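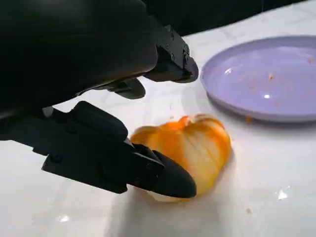 One reader of the last issue wrote in to say that soft fruit is a silly way to compare grippers, and that anybody serious would use wooden blocks and a force gauge. Fair enough, I own a force gauge too! But blocks don't squish, and squishing is what I care about this month, so fruit it is.

I've had the Brirel and the Stoster on the same arm for 5 days now, swapping them over at lunch, and I've logged 684 picks so far. The job is dull on purpose: get the orange piece off the counter and onto the purple plate without making juice. The Brirel closes faster and I like its software a lot more (the Stoster's setup menu made me want to go lie down). The Stoster is gentler right at the end of the squeeze, though, and that matters more than I'd guessed. With the Brirel I had to turn the closing speed down to 82 percent before I stopped wincing.

My big gripe with both is the approach. Come in a bit low and one fingertip shoves the fruit along before the other one gets anywhere near it. I've been nudging the wrist angle in the Trallumari controller, a tiny bit per run, and writing it all down in a notebook that is now quite sticky. The full log goes up in May, with the settings for each gripper. Next I want to try grapes.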